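Ticket: Sortierplatz Snacks, Matte rutscht / Packungen fehlen
Status: in Arbeit
Gemeldet von: Romana Halás
Bearbeitung: Rostislav Zelenák

Samstag, 9:10
Matte auf dem Tisch rutscht beim Einräumen weg, vor allem wenn man die Wanne ranschiebt. Wanne kippelt dann auch. Gestern zwei Päckchen hinter den Tisch gefallen, eins davon aufgeplatzt. Bitte um Abhilfe, Lieferung Civby kommt mittags.

9:40, Zelenák
Angeschaut. Tischplatte war staubig, feucht abgewischt und trocken nachgerieben. Matte rutscht weniger, aber noch nicht gut. Antirutschgitter bei Dovmont angefragt, 650 x 900 mm, müsste reichen.

10:25, Zelenák
Probeweise neu aufgebaut – rote Packungen auf die karierte Matte, Kleinkram in die gelbe Wanne links daneben. Zerknülltes Papier zwischen Wanne und Matte kommt noch weg, sonst schiebt sich das wieder drunter.
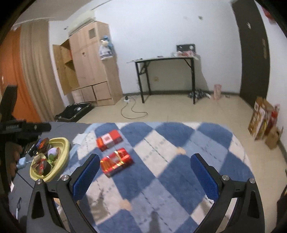
Kann man die Matte nicht einfach festkleben?
Lieber nicht, die muss regelmäßig in die Wäsche und Kleberreste kriegt man vom Tisch kaum runter. Doppelseitiges Band nur an den Ecken geht zur Not, danach gleich wieder abziehen.

11:15, Halás
Ok, Band an den Ecken hält erstmal. Wanne bitte nur halb voll machen, sonst findet man unten nichts wieder. Liste sagt 58 Teile, Emília zählt nach der Lieferung nochmal durch.

11:30, Zelenák
Gitter kommt frühstens nächste Woche. Ticket bleibt offen, Erick übernimmt ab Mittag. Aufgeplatztes Päckchen ist entsorgt, bitte aus der Liste nehmmen.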